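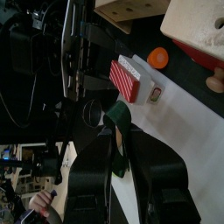

Judit Orbán asked why we count dies at all when the hoard has already been counted. The number of coins in a hoard tells you how many coins one owner buried. It says very little about how many were struck. The dies are the link between the coins in the tray and the output of the mint, and this session covers how to get from one to the other.

1. Terms

Die: the engraved metal stamp that gives one face of the coin its design. A hammered coin needs two, a lower die (usually the obverse) and an upper die (usually the reverse).

Die duplicate: two coins struck from the same obverse die and the same reverse die.

Die link: two coins that share one die but differ in the other.

Singleton: a die known from one coin only in the sample.

The upper die took the direct force of the hammer and generally wore out faster. Expect more reverse dies than obverse dies in most hammered series. If your count comes out the other way, recheck the obverses first. A recut or cracked die is often entered as a new one by mistake.

2. Matching procedure

Work from photographs or casts at a fixed scale. Sort by legend spelling, then by mint mark, then by position of the letters against the border. Compare spacing before you compare shapes. Letters were often put in with punches, and the same punch can appear on many dies, so two identical letters prove nothing. Two identical gaps between letters are much better evidence.

Wear, double striking and clipping change the look of a coin without changing the die. Record a doubtful match as doubtful. Do not force it into a group to reduce the number of singletons.

Number obverse dies O1, O2 and so on, and reverse dies R1, R2 and so on. Do not renumber partway through. If two numbers prove to be the same die, keep the lower and leave a gap - the gap should be explained in the catalog.

3. Worked case: the Heltum pennies

The Heltum hoard holds 2545 pennies of one type. Yabsira Birhane drew a sample of 200 by random number from the accession list, not from the trays, which had been arranged by condition. The sample gave 83 obverse dies.

Let n be the number of coins in the sample, d the number of different dies found, and D the estimated number of dies used. The simplest estimate is

D = (n x d) / (n - d)

With n = 200 and d = 83:

D = 16,600 / 117 = 141.9, taken as 142

So the sample contains a little under three fifths of the estimated obverse dies. The formula assumes that every die had the same chance of turning up. Real dies did not. Some broke early and some lasted a long time, and this simple form does not correct for that. Use the table of adjusted methods in the course reader when you write up your own series, and state which method you used.

4. From dies to coins

To get the size of the coinage, D is multiplied by an average output per die. This is the weakest step. At 1000 coins per die the Heltum type comes to 142,000 pennies, and if the average is doubled the result doubles with it. For most hammered coinages there is no written record of die output. Quote the die estimate as your result, and give any total of coins separately with the multiplier shown.

5. Common faults

Mixing hoard coins with single finds in one sample. Hoards may contain batches that came straight from the mint and stayed together, which raises the number of duplicates and lowers D.

Counting dealer photographs twice. The same coin can pass through several sales. Check the outline of the flan and any edge cracks before adding it.

Stopping when the sample is nearly all singletons. As d approaches n the divisor approaches zero and the estimate means nothing. Find more coins.

6. For next time

Read the Alaoui catalog, introduction and plates. Bring a completed link chart for the reverse dies of your assigned group.

Related handouts
Die axis and how to record it
Reading worn legends
Comfort Nartey: Notes on clipped pennies
The Cotitz hoard: plates and concordance
Weighing and recording silver coins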